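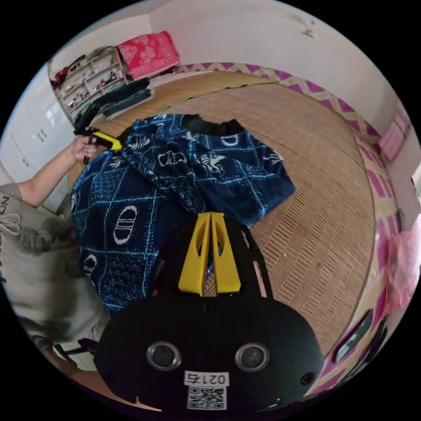
Why Does the Bread Go Stale? My Term Project on Day-Old Loaves
By Khải Ninh
10 Mar 2021

I picked bread because my family goes through a lot of it and we throw out way too much. My aunt swears by the fridge, my dad leaves the loaf cut side down on the board, and I wanted to know who was right before the next argument at breakfast.

First, what I read. I always figured stale bread was just dried-out bread. Drying is part of it, but the starch matters a lot too. When bread bakes, the starch soaks up water and goes soft. After it cools, the starch slowly lines itself back up and gets firm, and that can happen even in a sealed bag. It goes faster at fridge temperature than on the counter, and it pretty much stops in the freezer. That was bad news for my aunt.

For the test I used plain white loaves from the Vindier bakery on the corner, all from the same morning's bake. I cut them into 19 thick slices (I wanted 20 but one got eaten, sorry) and split them between a paper bag, a plastic bag, the fridge and the freezer. Each day I took a slice from each place, let it come to room temperature, and set a can of beans on it for two minutes. Then I measured how far it squashed with a ruler. My partner Euan Mackay wrote everything down because my handwriting is terrible.

The paper bag slices were rough by the second day - the crust was still kind of nice, but the middle was like a sponge you forgot by the sink. Plastic kept the inside softer but made the crust chewy. The fridge slices felt damp on the outside and still squashed less than the plastic bag ones. Freezer slices came out closest to fresh, and Euan couldn't pick them out when I had him close his eyes and taste.

We also tried reheating. A few minutes in a hot oven brought the fridge bread back really well, which matches what I read about heat loosening the starch up again. It didn't last though! By the time we finished cleaning up it was getting hard again.

There are things I'd change. A ruler is not great for this, and the slices weren't all the same thickness (our bread knife is awful). I also only used one kind of bread, and I'd love to try sourdough, or something with oil or milk in it. Ms. Fung said I should have done every test at least twice, and she's right, but I ran out of slices.

At home we now freeze half the loaf the day we buy it. My aunt is still using the fridge.

Contact: Bresden student projects page | Copyright 2021 | Back to top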